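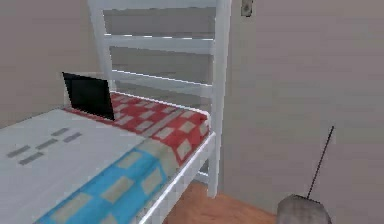 A bedroom in the Storngate apartment set, with checkered bedding and a dark panel propped against the headboard.

The bed was the first thing on the schedule, and it stayed on the wall screen for most of the morning. Romari had opened its simulation lab in Zedau to customers, a few university groups and two trade magazines, and it chose to begin with bedding. The reasoning was commercial. Warehouse picking is a crowded market, and the company's next round of contracts is in domestic work: clearing tables, making beds, putting things back where they belong. Most of the policies for that work are trained before any hardware moves, inside a simulator called Storngate.

Storngate has been in use at Romari for three years and was licensed to outside groups last December. It consists of a rigid-body physics engine, a separate solver for cloth and cable, a renderer, and a library of furnished rooms. The open day was arranged around those four parts, one session each, with the renderer held over until after lunch. Visitors sat in a former machine shop with blackout blinds on the windows. A rack of servers in the next room was audible through the wall.

Attendance was 26, which filled the available chairs. Each visitor had a tablet that mirrored the main screen and allowed the viewpoint to be moved independently. It was a useful arrangement. Anyone who doubted a contact could go and look at it from underneath while the presenter carried on.

The room library

The furniture models come mainly from Avcı, a supplier that began in catalog rendering for furniture stores and now sells the same geometry with physical properties attached. A chair bought from Avcı arrives with a mass, a center of gravity, a friction value for each surface and a collision mesh that is simpler than the visible one. The collision mesh is where most of the trouble lies. An ornate chair back has many small openings, and a physics engine that honors every one of them runs slowly. One that fills them in will let a robot believe it can push against a surface that does not exist.

Romari's current practice is to keep the openings where a gripper finger could fit through and close the rest. The threshold is set per robot. Changing the robot means rebuilding the meshes, a job that runs overnight and fails often enough that an engineer checks the log at 6 in the morning.

The library holds 250 room layouts. These are variations on a much smaller number of floor plans, and the company was direct about this when asked. Wall color, floor material, furniture and lighting are changed between variants. Door positions and ceiling heights mostly are not. A visitor from one of the university groups asked whether a policy could learn the floor plan and exploit it. The answer was yes, and that it had happened with an early navigation model, which did well in simulation and then drove confidently at a wall in the test apartment upstairs.

Each room is loaded from a scene file and then disturbed. Small objects are dropped from low height and allowed to settle, so that their final positions obey gravity and friction and owe nothing to a designer's taste. The step is cheap for rigid objects. For blankets and pillows it accounts for most of the loading time, and the loading bar on the main screen was visible for long enough that the presenter filled the gap by taking questions.

Cloth, cable and contact

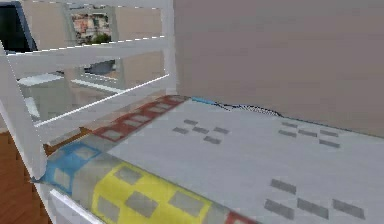 Soft objects are handled in Storngate by a particle solver that runs at a higher rate than the rigid-body engine and exchanges forces with it at fixed intervals. The two do not always agree. If the exchange is too infrequent, a blanket pressed against a bed rail sinks into it, and the correction at the next step throws the cloth outward. The demonstration used a rolled blanket lying along the edge of the mattress, next to the white rails. Its wide bands of red, blue and yellow made any twist along the roll easy to follow from the back of the room, and the small gray rectangles printed on the mattress served a similar purpose for stretch in the flat fabric. The presenter also drew attention to the thin dark cable lying along the back of the bed by the wall. Cable is solved as a chain of short stiff segments, and where it rests on a deformable surface both solvers are working on the same contact. This is the configuration in which Storngate is least reliable.

The company showed the failure without being pressed. A test force was applied to one end of a cable, first at the default settings and then with the exchange interval doubled. In the second case the cable vibrated for several seconds before dropping through the mattress. Halving the interval instead removed the vibration but slowed the simulation to below real time on a single processor. Training runs use the default and discard any episode in which the total energy of the scene rises without an input. Romari did not give the discard rate for cable tasks. For rigid tasks it is said to be negligible.

There was a longer discussion of what the robot is allowed to know. Inside the simulator, the exact position of every particle in a blanket is available at no cost. A policy given that information learns quickly and is useless on hardware. Storngate therefore trains in two stages. A first policy learns with full access to the scene state. A second sees only rendered camera frames and joint readings, and is trained to imitate the first. The second policy is the one that ships. Its performance is always lower, and the size of the drop is the number the engineers watch most closely.

Several visitors wanted to know how the cloth parameters were obtained. Stiffness and damping are measured on a bench by hanging a sample from two clamps and recording how it sags and swings. The bench was on view in the corridor and consists of an aluminum frame, two clamps and a camera on a bracket. Measured values are then widened into a range, and each training episode draws from the range at random. The width of the range is a matter of judgment. Too narrow and the policy fails on a blanket from a different store. Too wide and it becomes cautious, gripping everything as if it might be a wet towel.

Clearing a table
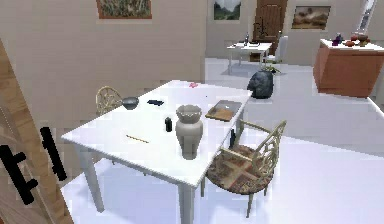
The table scene in Storngate, with vase, bowl and cutting board among the objects.

The afternoon moved to rigid objects and to the task that Romari expects to sell first. The robot is asked to clear a table, with each item going to an assigned location. It is a standard benchmark in form, and the company has made it harder mainly by varying size. A vase and a pencil on the same tabletop need different approaches from the same gripper. The vase is tall and its stability depends on where it is held. The pencil is thin, lies flat and offers very little height for the fingers to close on. With flat objects in general, the trained policy tends to slide the item to the table edge and pick it up from there. No one programmed this, although the reward function does nothing to discourage it.

Sliding works well in simulation, where friction is uniform across a tabletop. On the physical table upstairs it works less well. The test table has been wiped with several kinds of cleaner over the past year, and its friction varies from one end to the other. Romari has begun to model this with a random friction map laid over the surface. Early runs with the map show the policy sliding more slowly and stopping more often to look.

The renderer session took place against the same scene. Storngate can produce images of two grades. The fast grade, used in training, has simple shading and visible softness in the textures. The slow grade traces light paths and is reserved for validation. The training grade looked plain next to it, and one visitor asked whether the difference mattered. According to the company's internal tests, it matters for glossy and dark objects and very little for the rest. A flat black item lying face down on a table is hard to classify at either grade, and the system treats it as an unknown to be moved with care.

Background content received more attention than expected. The paintings on the walls, the plants and the fruit on the kitchen counter play no part in the table task. They are there so that the vision model learns to ignore them. In a comparison run with bare walls, the resulting policy was distracted by almost anything hung in the test apartment, including a calendar.

Upstairs

The last session was in the physical apartment, a single furnished room with a two-armed mobile robot parked by the door. The robot was given the table task with six objects. It cleared five of them in around eight minutes and stopped at the last, a shallow dish, after three failed grasps. An operator moved the dish closer to the edge and the robot took it on the next attempt. The bed task was not run on hardware. It is scheduled for the next open day, along with a new version of the cable solver.

Licensing terms for outside groups remain per seat, with the Avcı furniture charged separately. Groups that already own Avcı models from another source can import them, but the collision meshes must be rebuilt in Storngate. Romari recommends leaving a night for it.

Last updated: December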